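Draron Two-Hand Demonstration Kit
Handheld grippers for collecting manipulation data without a robot arm

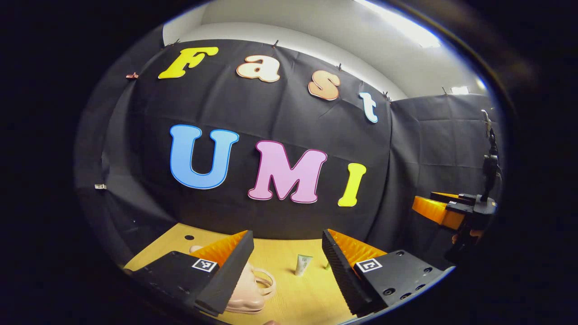 Tabletop station seen from a gripper camera, with a second gripper at right.

The Draron kit is a pair of handheld grippers with wide-angle cameras and the software needed to turn recorded demonstrations into training data. An operator does the task by hand, one gripper in each hand. The recordings are processed into gripper paths and finger openings, and a policy is trained on the result.

The kit follows the UMI approach to data collection. It is sold to research labs and teaching groups. It is not certified for production lines.

What the kit records

Each gripper records wide-angle video and motion data. Gripper position is recovered from these after the session. Finger opening is read from the square markers on the fingers, so there is no encoder in the jaw and no cable to the operator.

The soft finger pads are wear parts and can be changed with a hex key. Replace both pads on a gripper at the same time. Mixed pads close off-center and the opening estimate will drift.

Method used in our bag test

The test task was chosen to need both hands. The operator holds a small handbag steady with one gripper and uses the other to pick up a tube of cream and place it in the bag. The bag moves when it is touched, so the two hands have to be coordinated.

We collected 438 demonstrations at one table in March. Start positions for the bag and the tube were changed between demonstrations. Small objects that were not part of the task were left on the table in some runs and removed in others.

After processing, the set was split by session. One session was held out completely and used only to choose the training checkpoint. The policy takes images from both grippers and the relative pose between them, and outputs short sequences of motions for both arms.

Results

The trained policy was run on a pair of fixed arms carrying the same fingers and pads. It was tested from 15 start positions that did not appear in the training set. It completed the task from 13 of them. In the 2 failures the tube was grasped too low and tipped against the edge of the bag.

A second policy was trained with the relative pose between grippers removed. It could still pick up the tube but often missed the bag opening. We recommend leaving relative pose turned on for any task in which both hands work on the same object.

These results are for one task and one pair of arms. We have not tested shiny or transparent containers.

Setting up a station

Use a matte tabletop and even overhead light. Tracking needs fixed detail in the background. A plain dark cloth gives the tracker very little to work with, so pin large, bright shapes or letters to it at uneven heights. Clip the cloth along the top edge and do not let it move during a session.

Record one mapping pass at the start of each session, moving slowly past the table and the background. Repeat the pass if the table, cloth or lights are moved. Keep the finger markers clean and do not cover them with tape.

Software

Processing is done with Vosora, which is included. It finds the start and end of each demonstration, rejects recordings with lost tracking, and writes a single dataset file. Rejected recordings are listed with the time at which tracking was lost. A Linux computer with a recent graphics card is needed.

Fadirau, the training package used for the bag test, is a separate download. The settings for both policies above are in its examples folder.

In the box

2 handheld grippers
2 wide-angle cameras
2 sets of spare finger pads
Printed calibration board
Hex key
Vosora license for one computer

Robot arms, memory cards and arm mounting plates are not included. Mounting plates can be ordered from Ko under the same part family.

Price and ordering

Kit, complete: $1,739
Shipping is calculated at checkout. University purchase orders are accepted.

Page last updated May 8, 2021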